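About Staven

Staven makes and sells soft toys and nursery textiles from a small workshop in Daldale. We cut, sew, stuff, check and pack here, and we answer the post here too. The shop at the front is open on weekday mornings and the workshop behind it runs until half past four.

How we started

The business began as a repair bench. People brought in bears with split seams and blankets with worn bindings, and we mended them and charged by the hour. After a while customers began asking whether we could make something new to go with the thing we had mended, and the first small range came out of those requests. Repairs are still taken in. They go on the shelf by the door with a paper label and usually wait two to three weeks, longer in the run-up to Christmas.

We moved to the present building when the old bench would no longer hold the work. It was a joinery shop before us. The floor has been painted and the windows replaced, and there is now a proper stockroom where the timber racks used to be.

What we make

The range is kept short. There are rabbits, bears, sheep and a hare that is often mistaken for one of the rabbits. The Arai line is the simplest of them: flat, plain shapes with few seams, made for cots, prams and small hands. The Mutex line has jointed limbs and takes a good deal longer to sew. Both lines come in pale colours, and we dye a small batch of darker cloth each autumn for as long as it lasts.

We also make cot blankets, comforters and drawstring bags. The bags are cut from what is left over, so the colours change and we can't take orders for a particular one. The catalogue is printed once a year, in January, and copies are kept on the shop counter. Anything that sells out between catalogues is marked on the website on the same day.

How the packing room works

Every toy passes through the packing room before it leaves us. Seams are pulled, ears are tugged, and the stuffing is pressed to find lumps or thin places. A lint roller goes over both sides. If something is wrong the toy goes back to the sewing bench with a pin at the spot and a note of what was found.

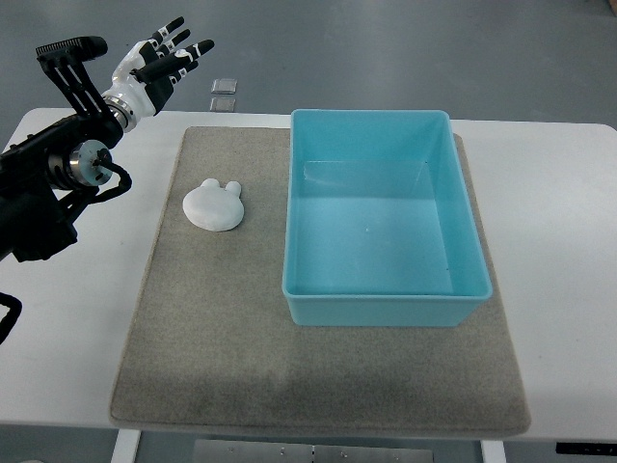
Felt is used on the packing tables because pale fabric picks up marks very easily. A hard top is simple to wipe but it shows every crumb of eraser and pencil, and those end up on the toys. The mats are brushed at the start of each day and washed when they need it, which makes the edges go a little wavy after a time. We have stopped trying to iron them flat.

Bins are sorted by colour. Blue is for checked toys waiting to be wrapped, yellow is for returns and repairs, and grey is for offcuts. Bins are emptied before a new order is started so that two orders never share one. We brought that rule in after a customer in the next valley received two left slippers and somebody else's sheep.

Wrapping is plain. Each toy goes in tissue, then in a card box folded from a flat sheet, with the care leaflet on top. We don't use ribbon or plastic filler. If the parcel is a present, tell us when you order and the price slip will be left out.

Where things go

Last year we sent out 651 parcels, most of them within the county and the rest by post to other parts of the country. We also supply nearly 30 shops, most of them toy shops and farm shops, with a few museum shops among them. Trade orders are made up in the first half of the month and private orders in the second, though we will move things about for a birthday if we are asked in good time.

Returns are accepted if the toy is unused and the label is still on. Toys that have been slept with can't go back into stock, but we will mend them if the fault is ours, and there is no charge for that.

Visiting

The shop sells the full range and a shelf of seconds. Seconds have small faults in looks only, such as an uneven ear or a mark in the cloth, and are priced to match. The workshop can be visited by arrangement, for groups of up to eight. Wear flat shoes and please don't bring dogs, as the fur gets into the stuffing.

There is parking in the yard behind the building, reached by the lane beside the chapel. The shop door has a ramp. The bus stops at Daldale bridge, five minutes' walk away.

For repairs, trade prices or a copy of the catalogue, write to the workshop or leave a message on the shop telephone. Messages are picked up at nine each working morning.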